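Brivel Room Planner, reviewed after one season at Sallinitz
By Ngozi Ugwu

Quick one, shift starts soon. Sallinitz rents out furnished apartments and we turn them over between guests. Management wants an arm doing the small stuff in the living rooms — picking things up off cabinets, putting them back where they go. Before buying any hardware they got us Brivel, which lets you build the room on a computer and run the arm in there first. Been using it since September.

Setup. Not bad. Kamil Skála had a first room going in 2 days and he'd never touched anything like it. Furniture library is thin. Plenty of cabinets and plants, no decent sofa, one kind of curtain. License is 710 a seat and we have 3 seats, so people queue. Annoying at month end.

What works: reach checks. You park the base, pick a target, and find out right then if a TV or a plant pot is in the way of the elbow. Bello Osagie moved the base four times in one afternoon without lifting anything. He has a bad back. He is a fan.

What doesn't: clutter. Real guests leave cables, gum, half a sandwich. The planner wants a clean object with a clean edge. Anything soft goes weird — I had a dish towel sink into a shelf. Also the save button sits right next to the reset button. Lost a room that way. Lost teh same room again a week later.

Now the people part, which is why I was asked to write this and not Kamil. Turnover team was 20 of us and it's still 20. But the day is different. I spend mornings at a desk fixing grasps and checking layouts, then go upstairs tired in a different way. Funmilayo Iyamu likes it, says her knees are thankful. Zainab Idahosa doesn't, she took this job to not sit down. Both fair. Desk hours are paid at the same rate as cleaning hours and I don't think they should be, it's new skill. Nwankwo staff across the street got a bump for the same work. We've asked.

Training from Brivel was one video call and a PDF. Needed more then that. Someone on every shift should know how to undo a bad layout and right now it's me or Kamil.

Would I keep it? Yes, with a fourth seat and a bigger furniture library. Sort out pay first.

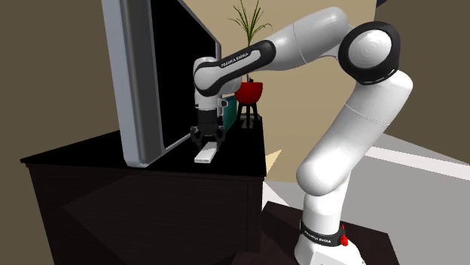

Vol. 3, No. 2 — p. 20

Living room layout, arm over the TV cabinet, gripper down at the flat white block. Plant with the red pot stays at the back in this one. Replies to the review go to the break room board or straight to me.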